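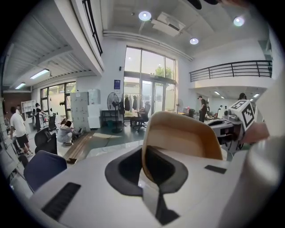
DRADPORT, November – I've been itching to share this one! Dileck, the little lunch delivery company I started with a borrowed van, is joining up with Nurkow, the bakery on Duda Street whose rye I've been eating for years.

Starting this month, every Dileck sandwich in Dradport will be made on Nurkow bread. We delivered 3,789 lunches in October (our best month so far), and the comment card I read most often said the same thing: love the filling, please do something about the roll. Fair enough!

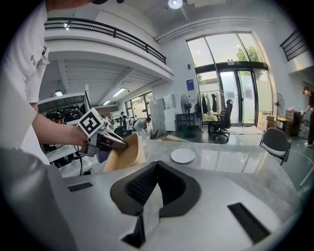 Prices stay put through the winter. Orders placed by 10 a.m. go out for noon, same as before, and we're adding 2 new routes on the north side of town – that brings in more than 700 extra addresses, so if we've turned you down in the past, please try us again.

Office orders for up to 60 people can now be booked a day ahead. Bigger than that, just call and we'll work something out.

Menus are at the Dileck counter and at Nurkow's register. Reporters are welcome to stop by either one for a sandwich and a chat.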